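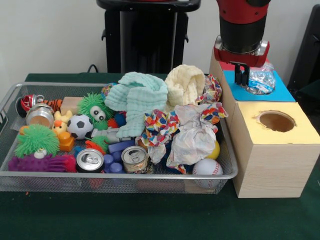

## 4. Changes in Sorting Work at the Tesside Site

Sorting mixed goods by hand had been the largest single task at the Tesside site before the arm was installed. Staff emptied incoming bags into open trays, picked out each item, and placed it in one of several destination boxes. The work required little training and was shared across both shifts. Under the Vomcombe program, part of this task was moved to a robot arm with a two-finger gripper, and the people who had done it were given new duties at the same tables.

### 4.1 Division of tasks

We coded 1062 entries from the shift logs kept during the study period. Of these, 639 recorded a person stepping in while the arm was in service. The most common reasons were soft goods folded over other items, cans lying against the wall of a tray, and objects that the gripper had closed on but had not lifted. The remaining entries concerned routine work such as refilling trays and exchanging full boxes.

Job descriptions at the site still listed these people as sorters. In interviews, however, most described their work as "watching" or "minding" the arm. Several said that they now handled fewer items in a shift and felt more tired at the end of it. Staff on the late shift linked this to the length of time spent in one position, which reached 70 minutes without a break under the first schedule. The schedule was later revised so that tray preparation and supervision alternated.

The means of stepping in also mattered. Workers could reach into the tray by hand once the arm had been stopped, or they could guide the arm with a handheld controller. Experienced sorters preferred the first method and regarded the second as slow. Newer staff used the controller more often, and two of them had become the people whom others called when a pick went wrong. Seniority on the floor and skill with the equipment therefore no longer matched, and supervisors had made no formal change to reflect this.
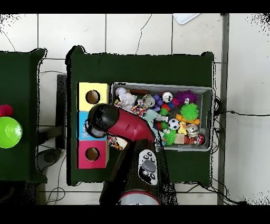
### 4.2 Preparing the tray

A second change concerned work done before the arm began to move. Figure 3 shows the gripper above a tray holding spiky toys, cans, and crumpled cloths, with three boxes beside it. The boxes have red, blue, and pale yellow tops, each with a round hole. 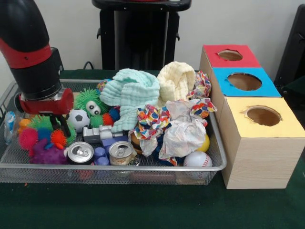
*Photo: Ocampo Workplace Study, Tesside site. Reproduced with permission.*

**Figure 3.** Mixed tray with gripper and three boxes.

Tray preparation did not appear in the original work plan. Staff developed it themselves, spreading fabrics away from small hard objects and turning items that they expected to cause a stop. Managers at first treated this as lost time. After the Tandadov review, which covered 1160 trays at the site, it was entered in the schedule as a separate duty with its own time allowance.

Workers welcomed the allowance but raised a further concern. Their knowledge of which items caused trouble was passed along by word of mouth, and it was seldom written down. When a preparer moved to another table, the next person had to learn the same lessons again. We return to this point in Section 5, where pay grades and training records are considered together.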